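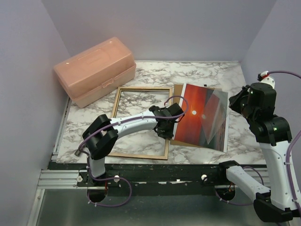 What does the planner do when two arms have to share one small table?
It gives each arm a time-stamped claim on the space it is about to use, and the other arm plans around that claim until it is released.

Speaker notes: Two Arms, One Table
Bello Olaniyan, Kolutau software group
Tuesday, December 12, 2023

Slide 1. Opening
Welcome the audience and thank the hosts. State that the talk concerns the software only. Questions about the mechanical design should be held for the afternoon session.
The test task is picture framing. The parts are a wooden border, a print, a backing board and a clear sheet. All of them are thin and flat, and the two arms must work close together over them.

Slide 2. Structure of the software
There are three processes. Balis handles perception, Lencho handles planning, and Kuvon runs the joint controllers. They exchange messages over a shared bus and none of them may call another directly. Mention that this rule was adopted in February after a slow perception call held up the controller.

Slide 3. Perception
Balis reports a position, an angle and a confidence value for each part. The clear sheet is the hard case. Glare and whatever lies beneath the sheet both confuse the outline, and a patterned tabletop does not help. The present method looks for short lengths of edge and fits a rectangle to them. Where the fit is poor, Balis must say so and leave the decision to the planner.
Our evaluation set holds 1,052 views. Of these, 61 contain a clear sheet lying partly over a print, and they are scored separately.
Pause here. People usually ask about depth sensing. Reply that depth readings on the sheet were too unreliable to use, and move on.

Slide 4. Planning
Explain the claim system with the diagram. An arm working over the frame claims a volume that includes its wrist and forearm as well as its gripper. The second arm may wait beside the print but may not enter the claimed volume. Cables are modelled as a fixed margin around each link. The margin is generous and costs us some reachable space.
If a plan is not found within 70 milliseconds, the arm holds its position and the request is made again with a lower speed limit.

Slide 5. Control
Kuvon runs at a fixed rate of 100 cycles per second. When a gripper is near the table surface the controller changes from position control to a softer mode, in which downward force is limited. The change is blended over several cycles. Show the plot of the wrist force and point out the small step at the changeover, which remains an open fault.

Slide 6. Tooling
Every message on the bus is recorded. A replay tool feeds the recording back into a new version of any one process and marks the first message that differs. New staff should be trained on the replay tool before they are given access to the arms.

Slide 7. Remaining work
Cable modelling, the force step, and a better confidence value for clear parts. Invite questions. The replay slides are in the appendix should anyone wish to see the message format.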